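Machines and Making > Robots > How Robots Learn
Search this section Type a word Go
Filed under: Explainers, Ages 9 to 12

How do you show a robot what to do?

A robot arm has motors, joints and a computer. It does not know what a drawer is. Before it can open one, it needs examples, and the examples come from people.

There are two common ways to make them.

The first is remote control. A person sits or stands near the robot and moves a set of handles. The robot copies each movement as it happens. This is called teleoperation. The computer saves the position of every joint many times a second, along with video from the robot's cameras. It works well, but it is slow, and you need a whole robot for every person.

The second way leaves the robot out until later. The person holds a gripper in each hand and does the job directly. A gripper is a simple kind of robot hand that opens and closes. At Wernex, where Noura Hamdan runs the training sessions, people use hand-held grippers to practise jobs with drawers, boxes and folded paper.

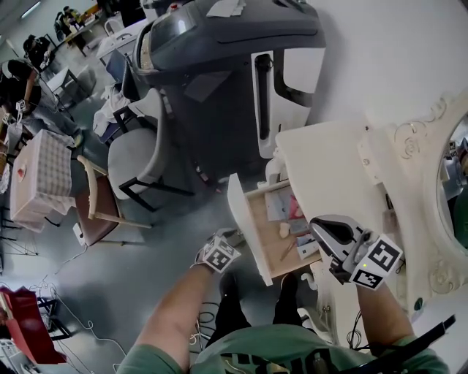
The computer has to know where each gripper is and which way it is facing. One method uses markers. A marker is a black and white square with its own pattern, a bit like a very simple crossword grid. When a camera sees the square, the computer measures how big and how slanted it looks. From that it works out the distance and the angle. Putting markers on several sides helps, as one of them is more likely to face the camera when the hand turns.

One try at a job is called a demonstration. For a drawer, it might go like this:

Reach for the drawer.
Pull it open.
Pick up one object and put it down again.
Push the drawer shut.

That is 4 steps, and each one is a little different every time. The drawer may stick. The object may be lying sideways. These differences are useful. A robot that has only seen a pencil pointing left may fail when the pencil points right.

By the end of April, the Wernex group had saved 1,949 demonstrations. Feng-yi Tseng checked them and removed 74 - mostly tries where the markers were hidden for too long. The rest went into a program that looks for patterns linking what the camera sees to how the hands move. This part is called training.

After training, the program is tested on a real arm. If the arm keeps missing the object, the group goes back and records more examples of that step.

Words to know

Demonstration: one recorded try at a job.
Gripper: a robot hand that opens and closes.
Teleoperation: moving a robot by remote control.
Training: using many examples to build a program that can do the job.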